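Grunddale smashes its winter water target

Grunddale has done it! The town's seven-week water challenge wrapped up in June with 1,388 households signed on and an average saving of 72 litres per household per day, well past the 50 litres organisers had hoped for when the first bright blue fridge sheets went out.

The result was read out at the Preda Street hall just after 6 pm, to a crowd that had spilled down the ramp and onto the footpath. There was soup, there were far too many lamingtons, and there was a very loud cheer from the Tellden Road contingent, whose end of town posted the biggest drop of all.

"I thought we'd get a few hundred keen gardeners and that would be that," said challenge coordinator Maribeth Ocampo. "Then the primary school got hold of it, and the kids went home and started timing their parents in the shower. After that it just took off."

The idea grew out of last summer, when the Tellden reservoir fell lower than most people in the district could remember and the old stone crossing came back into view. Families drove out with picnic rugs to walk across it. It made for a lovely afternoon, but plenty of them came home a bit quiet, and a public meeting a fortnight later filled every chair in the hall.

From that meeting came a simple plan. Each household read its own meter on the first night and then once a week, wrote the number on the fridge sheet, and dropped the sheet at the library when the challenge finished. There were no fines and no league table of streets, although one appeared on the noticeboard outside the bakery anyway and was updated in at least three different people's handwriting.

Leaks were the big surprise. Households were asked to read the meter at bedtime and again before anyone turned on a tap in the morning, and 80 of them found it had moved overnight. Most of the culprits were toilets with a tired cistern washer, a cheap part and a ten-minute job. One was a cracked pipe under a driveway on the Flullmont side of the highway, which had been keeping a strip of couch grass wonderfully green all through the dry.

"The owner was so proud of that lawn," Ocampo said. "He took it very well."

Showers came next. The hardware store sold out of low-flow heads in the second week and had to borrow stock from its Flullmont branch. Four-minute songs had a moment too, and the school choir recorded one specially, with a verse about rinsing off the conditioner that half the town can now sing from memory. (It's catchy. You've been warned.)

In the garden, people got properly inventive. Buckets went under the cold tap while the hot water came through, old baths were pressed into service as rain catchers, and the bowls club shifted its watering to before sunrise and cut it to twice a week. The green has come through beautifully, and the club's members are delighted to show it to anyone who wanders past the gate.
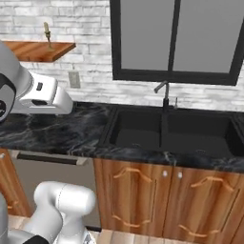 Kitchens started more arguments than any other room in the house. Plenty of people were certain that washing up by hand had to be the thrifty way, and the library's Saving at the Sink evening got quite lively on the point. The advice given out on the night was to fill the machine right up, skip the rinse under the tap and choose the eco cycle, and that goes for the battered old white one in the laundry as much as for a stainless steel dishwasher in a kitchen with a black marble countertop. Those sticking with the sink were asked to use a plug and a second tub for rinsing. Ocampo is a sink person herself and says she has been converted on the tub, if nothing else. Vegetable water was another favourite, cooled in the pot and carried out to the herbs, and several sheets came back with notes in the margin about how well the parsley was doing.

The sheets themselves turned out to be a treasure. Library staff have kept every one, with their tea rings and crossed-out sums and, in one case, a full-colour drawing of a frog in a raincoat. A selection will go up along the corridor wall next to the local history shelves, and visitors are welcome to come and look for their own.

So what happens now? The reservoir has come up a little with the winter rain, and the stones of the crossing are back under water, but the group behind the challenge has no plans to pack up. A summer round is already being talked about, with a focus on gardens and evaporative coolers, and there is strong interest from over the hill. Flullmont residents who came along as guests on results night were heard to say, good-naturedly, that they could beat 72 litres without trying.

Grunddale would love to see them have a go. Ocampo has offered to lend them the fridge sheet template, the choir song and the big cardboard thermometer that stood outside the post office, on the understanding that the thermometer comes back in one piece.

In the meantime, the leak test is open to everyone and costs nothing. Read the meter last thing at night, leave the taps and the washing machine alone, and read it again in the morning. If the number has changed, check the toilets first – a few drops of food colouring in the cistern will show up in the bowl if the washer is letting water through. Spare washers are being kept at the library desk in the common sizes, free to any household in the district while they last, and there is usually someone on hand on weekday mornings who can explain how to fit one.

Anyone wanting to help plan the summer round can leave their name at the library or the Preda Street hall. New faces are very welcome, and so are lamingtons.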